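August, lounge-room cell, planning notes for the next order

Kettle on, door shut, and finally an hour to write up where we are with the equipment list before Zubaida needs it. She asked for one page. It won't be one page, Zubaida, I'm sorry, but I'll put the totals at the bottom where you can find them.

The question on the table is whether we go for a second two-armed unit this financial year, or spend the money on making the one we have less of a pain to run. I started out firmly for the second unit. Having spent a good few days on the tidy-up tasks I'm now leaning the other way, and I want to get down why while it's fresh, and before Benedito talks me round again in the corridor (he's very persuasive in corridors).

First, grippers. The Kakitz quote came back with two lines on it, fingers only, or the whole gripper housing with fingers already fitted. Fingers only is $100 a pair, the full housing is $380. I'd love to just say fingers and be done with it, but if we're swapping fingers every time we move from cardboard to something soft, that's somebody's afternoon gone each time. My suggestion is one spare housing and a few pairs of fingers in the drawer. Ehsan thinks two spare housings. He may well be right, but he isn't the one writing this.

Cardboard is the thing to look at when choosing fingers, I reckon. It's thin, it's flat, it bends where you don't want it to, and there's an endless supply of it from the mail room.

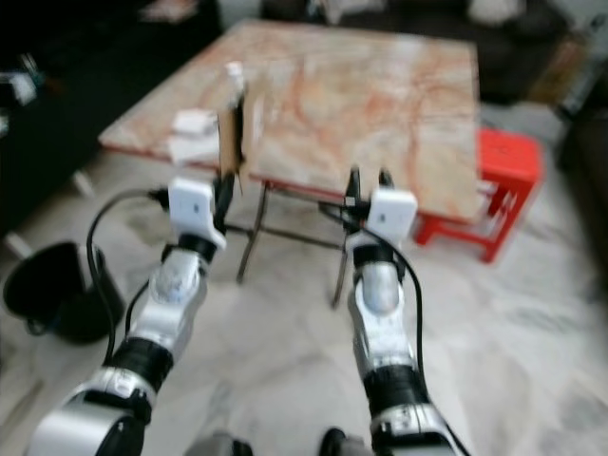 Cardboard in the left gripper, held upright at the near edge of the table. Right gripper free.

Note to self on cables, while I'm thinking of it. I priced sleeving from Mamach, the braided kind that opens down one side so you don't have to unplug anything to fit it. Both arms carry their cable on the outside in a big loop and I'd like it dressed properly before we add anything else. It's small money next to the rest and I've put it in as a yes without asking anybody. Mudassar, if you object, come and find me, I'll be the one on the floor with the cable ties.

Second, furniture and props. This always gets left off budgets and then comes out of someone's own pocket, so it's going on this time. We want a second folding table, same height as the one we've got if we can manage it, and at least one that's taller. Plastic stools, two or three, any colour. A couple of bins with different rims. Sobia has offered to do a run to the discount shop, and I've told her to keep every receipt, even for the tissues. I've put $300 against the lot, which ought to be comfortable unless she finds the fancy tables.

I do want to stick up for the ordinary stuff here. When Adura's rep came by she was keen to sell us a proper test bench with the aluminium rails and the numbered bins, and it was a beautiful thing, I won't pretend otherwise. But our whole brief is homes, and homes have a water bottle on the table and a box that hasn't gone out to the recycling yet. I'd sooner have four different cheap tables than one good bench.

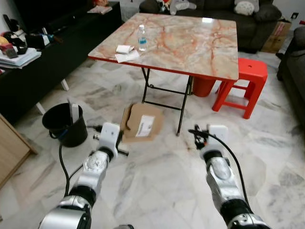 Box on the floor in front of the folding table, label side up. Water bottle, tissue and napkin on top, black bucket off to the left, red stool to the right.

Third, floor space, which costs nothing on paper and is the real argument against a second unit. I paced it out this morning with both arms reaching forward, and by the time you allow for the sofa, the long cabinet and a person being able to get past, I can't see where another one goes. We'd be renting. Qureshi have a room going two doors down at $400 a month, bare walls, and we'd have to furnish it from scratch and carry everything across. That's before anyone has bought a single arm.

So, for Zubaida, recommendation as it stands:

Spare gripper housing, Kakitz, one – 380
Finger pairs, Kakitz, three – 300
Cable sleeving, Mamach – price to be confirmed, small
Props and furniture – 300
Room from Qureshi – hold for now
Second unit – hold, look again once the spares are in

That comes to just over $980 with the sleeving added, and it leaves most of this year's allocation alone, so nothing is ruled out if we change our minds.

Still to do. Ask Kakitz whether the spare housing ships with its own cable or whether we have to buy that separately (their quote doesn't say, and I've read it three times). Ask Ehsan for his reasons on two housings in writing, even a couple of lines. Find out from Mudassar if the long cabinet can be emptied, or at least the papers shifted into folders, so we get some use out of the top of it. Measure the table height for Sobia before she heads off to the shops – she's asked me twice now.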